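Rerkport Classroom and Hobby Bench
Home > Liquids and Mixing > Bench sets > The Ellell Bench Set

The Ellell Bench Set
Clear rack, graduated tubes, glass beaker, stirring rod, dish and the pink bowl
In stock. Page last revised 10/11/2021

We've sold the pieces of this set separately for years, and for years people have been ringing up to ask which tube goes with which rack, and whether the beaker is tall enough for the rod, and could we please put the whole lot in one box. So we have! The Ellell is a small, friendly set of bench things for anyone who wants to pour, measure, mix and look at coloured water (or salt water, or pond water, or whatever is on the go this term) without buying a whole laboratory cupboard first. It suits a school prep room, a science club, a training bench where new starters practise their handling, or a kitchen table with a bit of newspaper on it.

Nearly everything in it is see-through. That was the first thing we settled on when we put it together, and it does make a difference when you are standing back from a bench and trying to tell whether somebody's tube has anything in it. A little splash of yellow at the bottom of a tube shows up from right across the room, and blue is better still against the printed lines.

What's in the box

The rack. Clear acrylic, rectangular, with round holes in rows along the top. You can see through the sides as well as the top, so the bottoms of the tubes stay in view while they are standing in it. It wipes down with a soft cloth and warm soapy water. Please don't use anything gritty on it, and please keep it well away from spirits and nail varnish remover, which will turn the acrylic cloudy in no time at all and there is no bringing it back.

The tubes. Clear plastic with black graduation lines printed down the side, and a wide mouth that is a good deal easier to pour into than the narrow sort. Screw caps come with them in a separate bag. The set includes 12 tubes, which is plenty for a small group, and the refill bag has 48. They'll stand washing and using again many times over if you only put water and food colouring in them, though the printing does fade eventually if you scrub at it.

The beaker. Clear glass, 100 ml. We did try a plastic one in the early boxes and people didn't take to it, as it went over too easily when the rod was left leaning in it. The glass one has a bit more weight at the bottom. A thin layer of liquid is quite enough for most of what you'll want to do with it.

The rod. Transparent, for stirring, and longer than the beaker is tall so that it can be left resting against the rim. Do pop it in the bowl when you aren't using it. They roll.

The dish. A round petri dish. We sell the filling for it separately, see further down.

The bowl. Pink plastic with a wide rim. It is there for rinsing water, tipping away, and catching whatever misses. We're asked about the bowl more than anything else in the set, so yes, it can be bought alone, and no, it doesn't come in green any more. Our green ones came from Sastier and they have stopped making them, and the last of those went out in July.

Setting it out

You'll want a pale top if you can manage it. Coloured liquids look their true selves on white, and a clear rack on a dark wooden bench more or less disappears. Wall panels or tiles behind the bench are lovely if you've got them, but a sheet of white card propped up does the same job for the price of the card.

Put the rack in the middle with its long side towards you. The beaker goes to the right of it if you're right-handed, with the bowl just behind or beside the beaker, close enough that you can tip one into the other without carrying anything over the rack. Left-handed people should simply swap it all over. The dish can go wherever there's room, lying flat, and it's happiest somewhere that an elbow won't find it. Leave the front of the table clear for as long as you can bear to (it fills up with pens and mugs whatever you do).

White top, white tiles:

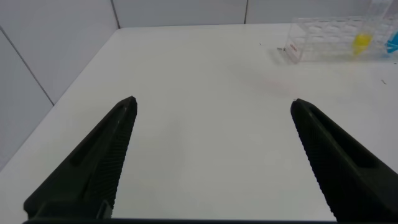 A graduated tube with blue in it, and the beaker behind: 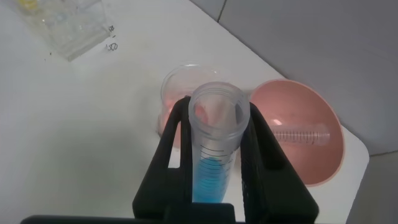
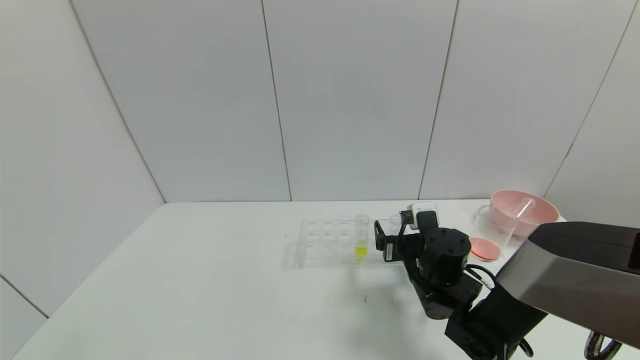

The rack lengthwise, with yellow in the tube and blue in the beaker:
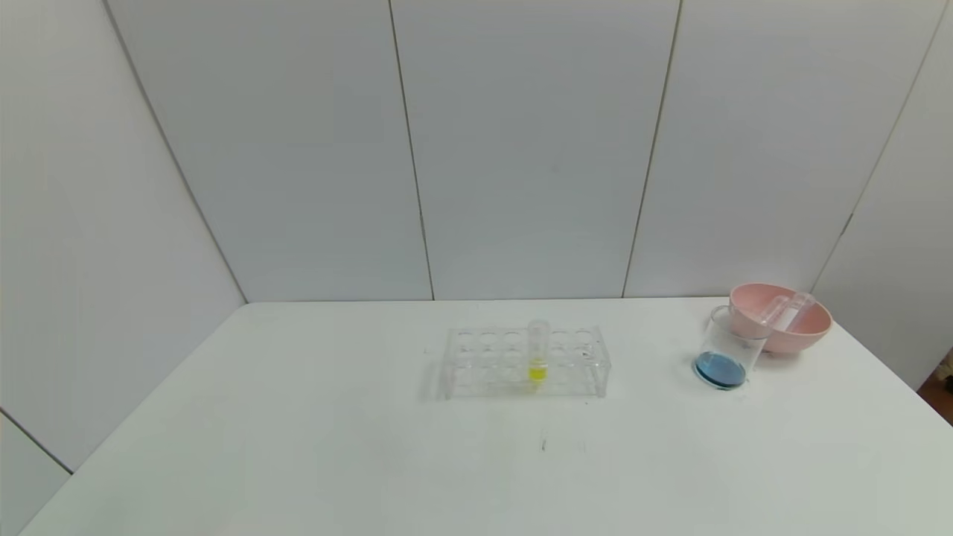
Johanna Gruber wrote to us to say: I bought the set for our after-school group and I'd like to put in a word for starting with fewer tubes than you think. We had all of ours standing in the rack on the first afternoon and it was far too much to look at, with the children reaching over one another and half the caps on the wrong tubes. Now we put out a couple, one with yellow and one with nothing in it, and they pour the blue from the beaker themselves and see what they get. Much calmer, and much more green on the faces. My only grumble is that the bag for the caps is hopeless and splits straight away, so I keep ours in a jam jar.

We have taken the point about the bag! The caps now come in a thicker one with a press seal, and if you've an older set and would like the new bag, drop us a line with your order number and we'll put one in the post.

A few things people like to do with it

Simple pouring is where most people begin. Colour some water in the beaker, pour to a line on the tube, hold it up to eye level and see how near you got. It sounds very plain, and it is, but there's a knack to stopping in time, and we have watched grown adults spend a whole lunch hour at it.

Colour mixing comes next, and yellow and blue are the pair to have. Put a little yellow at the bottom of a tube first and add the blue slowly down the side. If the yellow water has been made good and sugary, and you've a steady hand, the two will sit one above the other for a fair while before they give up and turn green.

Tipping out and rinsing is worth teaching properly too. Empty into the bowl, rinse with a little clean water, empty again, and stand the tube upside down on a folded towel. Don't put wet tubes back into the rack the right way up overnight, or you'll have chalky rings in all of them by morning if your tap water is anything like ours.

For the dish, we stock a salmon-coloured practice medium from Pichler, which comes as a powder to be made up with hot water by a grown-up and poured while it's still runny. Let it set on a level surface with the lid resting over it. It is for practice and for looking at only, and it mustn't be eaten, however much it resembles pudding.

Care and washing

Everything may be washed by hand. The glass beaker can go in a dishwasher, and so can the bowl if you put it on the top shelf, but please keep the rack and the tubes out. The rack can warp, and then the tubes lean, and then you'll be ringing us up, and we'd much sooner hear from you about something nicer. Food colouring will tint the bowl a little over the months. A paste of bicarbonate of soda, left on for a bit and rinsed, takes the worst of it away.

Check the beaker for chips round the rim before each session and don't try to rescue a chipped one. Replacements are kept in stock all year round.

Please note

The set is meant for water-based liquids at room temperature. It isn't meant for heating over a flame, for acids or solvents, or for anything that will be eaten or drunk afterwards. Children should have somebody sensible with them, chiefly on account of the glass. The tubes are supplied clean but they are not sterile, so if you need sterile ones for proper culture work, have a look at our Sealed Tubes page, where they come individually wrapped.

Spares and extras

Ellell tubes with caps, bag of 48
Ellell rack, clear acrylic
Glass beaker, 100 ml, single or pack of 2
Stirring rod, transparent
Petri dish with lid
Pink bowl
Pichler practice medium, salmon, tub
Food colouring, yellow or blue, dropper bottle
Spare caps in the new thick bag

Delivery and returns

Sets go out well padded, with the beaker in its own inner box. If anything arrives broken, keep the packing and let us know as soon as you can and we'll send another of whatever it is. There's no need to post the broken bits back, and in fact we'd rather you didn't. Unused sets may be returned in the usual way. Schools and clubs can order on account, and if you are after several sets at once do write first, as we can often pack them together and save you a fair bit on the carriage.

Questions about the set are always welcome through the contact form, and the Rerkport workshop will answer them as soon as the post has been done for the day.

See also: Sealed Tubes, Droppers and Pipettes, Bench Mats (white), Bowls and Trays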